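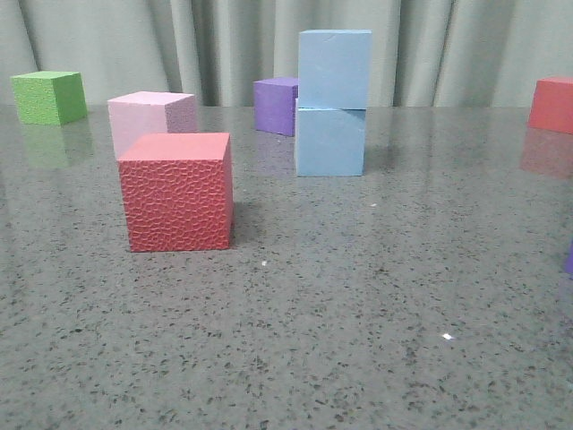

Noise in Shared Study Rooms
Project report, Dewan College, Brurkport
September 3, 2024

Our project looked at how noise carries through the study rooms in the Flendcombe building. Students had complained since March that the rooms were hard to work in, even when the people in them were quiet. We wanted to find out how much of the problem came from the rooms themselves.

Method

We handed out a short survey and got 214 replies. We also took sound readings with a Cesico meter, which the physics lab lent us. Each reading lasted 100 seconds and was taken at seat height with the door closed. We left out any reading where the fire door in the hallway slammed - it did this a lot.
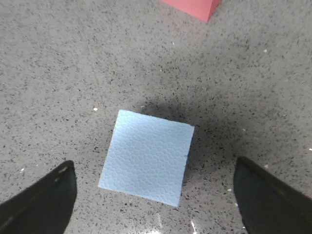 Why do hard rooms seem louder than soft ones?

Hard surfaces send most of the sound back into the room, so each noise hangs on a little longer and mixes with the next one.

Results

Most students who replied named chairs being moved as the worst noise. Talking came second and phones came third. The readings fit this fairly well. The highest peaks came when chairs were dragged, and they were higher in the two rooms without carpet. 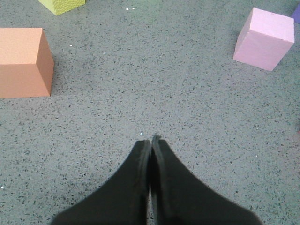 Floor covering turned out to matter more than room size. Carpet takes in part of the high sounds and also stops chair legs from scraping. A speckled gray terrazzo floor does neither. Foam is good at soaking up sound, but a few small blocks of it set out on a floor like that would change very little, as the area covered is too small. Panels on the walls would do more.

We priced felt pads for all the chairs at about $565. This is much cheaper than new carpet, and the pads can be put on in an afternoon.
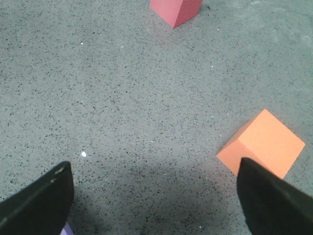

Limits of the study

We only measured during the day, and one of the rooms was closed for painting for part of the project. The survey did not ask where in the room people usually sit. We would add that question if we ran it again.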